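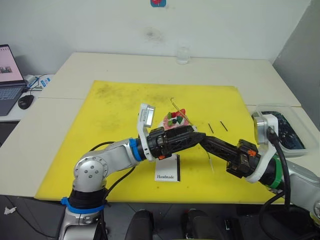 The Dollmont craft room is open again, and I couldn't be happier about it! I dropped in one evening in January, just after 6, meaning to stay for a few minutes, and ended up making a very lopsided cupcake out of clay (it's on my windowsill now, don't ask how it looks).

The theme this season is miniature cakes, all handmade and none of them edible. Pankaj Grewal, who runs the evenings, had set out yellow cutting mats and little tubs of clay, and he let us loose on the decorating. You start with a plain base in whatever color you like, then press on tiny bits for the fruit and sprinkles. It sounds easy - it is not. My red pieces kept sliding off and sticking to my sleeve.

"People always go too big with the toppings," Pankaj told me, looking right at mine.

Sessions last 70 minutes and there's room for 21 people, so do sign up early if you want a seat near the window. Clay, wire and mats are all included, but bring an apron if you're fond of your shirt. Finished cakes go home in a paper bag after 30 minutes in the oven down the hall.

The best ones from this season will go on show at the Ploma cafe next month, up on the shelf by the register. I'm going back to try a layer cake - with much smaller cherries this time. Sign-up sheets are at the front desk.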